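Severyn Kravets
@severynk

Right, thread time. I've had the Rimex hand-held grippers for nearly a month now and a few of you asked what they're like to live with. Long one, so get a tea.

Quick background for new followers: I teach small arms to do fiddly bench jobs. Sorting, loading, putting little things in other little things. Most of my week goes on showing, and then showing again.

Until now I did that with the old Fjeld leader arms. They're lovely bits of engineering but you're pushing a whole arm about, and by mid-afternoon your shoulders know all about it. The Rimex kit does away with the arm. You hold a gripper in each hand and just do the job yourself.

And it is SO much quicker. On my first proper Tuesday with them I got 105 usable demos before I packed up. My best day ever on the leader arms was 70, and I was in a foul mood by the end of that one.

Setting up took me a morning. Half of that was me plugging the left one into the right one's port and wondering why my hands had swapped over (the sockets are the same shape, Rimex, please, a dab of paint would do it). Once it's going, it just goes. I've had it drop out twice and both times a restart sorted it.

The feel is the best part. The balance is good, they sit low in the palm, and I find I can hold the left one from underneath and barely grip it at all. Small movements stay small. I've been doing close work, tip to tip, that I'd never have tried with the arms. 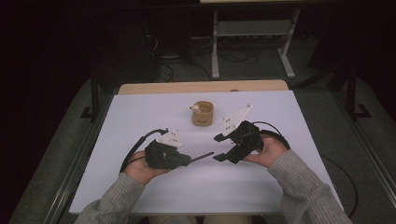
Both grippers over the white board, little cup waiting its turn.

I'm a bit in love with being able to have different ends on each side. A thin rod on one and a pair of short jaws on the other covers loads of what I do: nudge with one, pinch with the other. Swapping ends is screws, so it's not instant, but it's a kettle's worth of time and then you're off again.

Moans, in the interest of fairness.

Cables. There's one out of the back of each and they're stiffer than I'd like. You learn to let them loop over your hand and hang off the side, but for the first few days I kept feeling a tug on my left wrist at exactly the wrong moment. I've heard talk of a softer cable. Yes please, I'll have 2.

The white plates on top stick out further than you think they do. When both hands come in close you have to mind the angles or they'll knock. I've started coming in with my right elbow a touch lower and that fixed it for me, though someone with smaller hands may find it different.

Also the manual. It's a translation of a translation and there's a page on "the resting of the finger emotion" that I've read five times. Finger motion? Finger position? Answers on a postcard.

What about the results, I hear you cry. I trained on my first 1000 demos last week and put it on the Sominar pair in the back room. Picking up went beautifully. Placing is still a bit hopeful, it lets go slightly early and things land on their side. I think that's my demos and not the kit. I'm a dropper by nature.

Plan is to redo all the placing ones nice and slow, with a proper pause before letting go, and train again. Will report back here whichever way it goes.

A few people asked how it compares with the Soltlow gloves. I only had a short go on those at a friend's lab, so pinch of salt, but: the gloves are comfier and you forget you've got them on. The trouble for me was that I'd do clever things with my fingers that no gripper could copy. Holding a real gripper keeps you to what it can do.

Would I buy it again? Yep, and I paid for this one myself. If you're doing two-handed stuff on a table it's great fun and it'll save your shoulders. If you only ever use one arm, see if they'll sell you a single first.

Questions welcome, I'm about all evening. If you've got a trick for keeping the cables out of the way, put it underneath, I'll try anything that doesn't involve more tape.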